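Cell Two

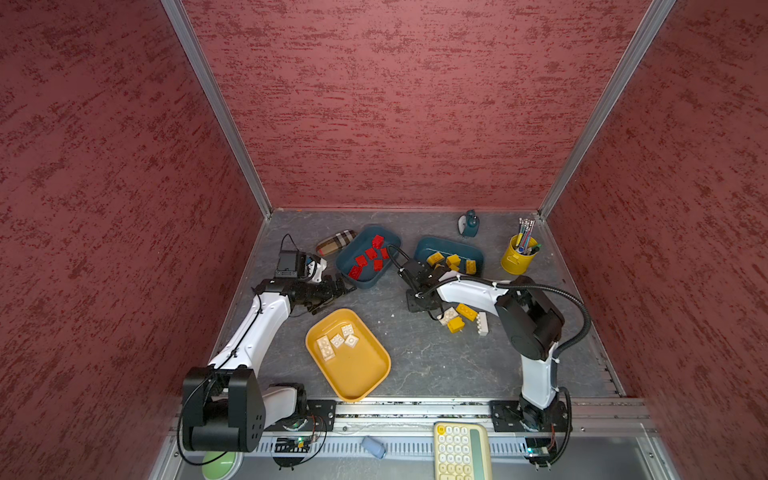

Cell two during the sorting run: red bricks in the left tray, yellow in the right, white in the front tray.

Arvid Nordin had written the demonstration as a procedure. It ran to 11 steps, and step one was that visitors should stand behind the tape.

The party from Guerra did not read step one. They came in from the car park in wet coats and went directly to the enclosure, where both arms were parked over the floor panel. Nordin waited until they had been asked to move back, then began.

"The task is sorting by colour," he said. "Red, yellow, white. Each colour has a tray. The left arm has priority where the two reaches overlap."

"And the pens?" said a man at the end. His badge read Ronaldo Assunção, Purchasing.

"The pen cup is not part of the task. Neither is the glasses case."

"So why are they in there?"

"The arms are required to leave them alone."

Assunção wrote this down. Nordin had not planned for questions before step four and lost his place on the sheet.

The run started. The right gripper went out over the panel, closed, lifted and travelled. A yellow brick was released over the right tray. The cycle time on the monitor was 18 seconds. A woman from the Guerra packing hall said that her people did it in two, and Nordin agreed that they did.

"For how long?" he asked.

"For a shift."

"Jadero ran this cell through April. It was stopped for a worn cable and for a public holiday."

She looked at the cable ties on the long white link and asked who had fitted them. Nordin said that he had. She said they were neat.

At step seven the procedure called for a disturbance. A visitor was to be invited to place extra bricks on the panel while the arms were held. Nordin pressed hold, confirmed it on the monitor and offered the box. Assunção took a handful and put them down carefully beneath the right gripper, yellow and white together, one of the white ones on its side.

"Is that difficult?" he asked.

"It is a moderate case."

Nordin released the hold. For a time the arms did nothing. The fan in the monitor stand could be heard. He knew the planner was allowed 200 attempts before it reported a fault, and he watched the counter without turning his head toward it, so that the visitors would not look at it either.

"Is it thinking?" said the woman from packing.

"It is rejecting grasps."

"That's what I'd call thinking."

The counter stopped. The right arm moved down and to the side, took the white brick by its narrow faces, and raised it clear. Assunção let out his breath. Nordin marked step seven as complete and wrote the attempt count in the margin in small figures.

Afterwards there was coffee in the corridor. Assunção stayed at the tape with his notebook closed.

"Stedenico showed us one of these," he said. "Theirs was faster. They wouldn't let us touch the bricks."

"What did you put in your report?"

"That it was faster."

He asked whether he could see it done once more, with the bricks closer together. It was not in the procedure. Nordin turned the sheet over, wrote "12" on the back, and went to press hold.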